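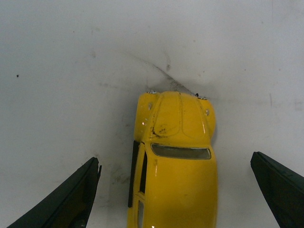

So I'm stuck on the sleeve cap for my Arora jacket block and I've been redrafting it since Sunday. The armhole is fine and the underarm is fine, but the cap comes out with 9 cm of ease and I can't get it down without the curve going flat on top. What I want is that nice rounded rise you get on the hood of an old beetle-style car, like the little yellow one, where it swells up and drops away smoothly. Mine looks like a tent. I'm using spline curves with two control handles. Any ideas?
seamripper_jo

Raise the cap height before you touch the curve. 9 cm is way too much for a woven, I'd aim for 2 and shape from there.
Periklis Andreadis

Disagree with Periklis a bit. If she raises the cap she loses arm movement, and she said jacket, so there's going to be a sweater under it. I'd narrow the bicep line first and then see. Also, are you measuring the armhole along the curve or point to point? I did it point to point for a whole winter, so no judgment!
Seren Gwynne

Oh no. Point to point. Going to check.
seamripper_jo

Ha, well that'd do it. I still say raise the cap though. My Clasau coat has a high one and I drive in it fine.
Periklis Andreadis

Driving isn't reaching for the top shelf :) Jo, make the cap length a formula off the armhole curve, then it updates when you change size.
Seren Gwynne

OK, measured along the curve and the ease is about 3 cm now. Splitting the cap into four splines helped the top too. Still a dent at the back notch, will post the file tonight.
seamripper_jo

Pattern Drafting | Sleeves | New posts | Log in
Last updated 26 September 2024
Contact Cleltside Sewing Forum | Back to top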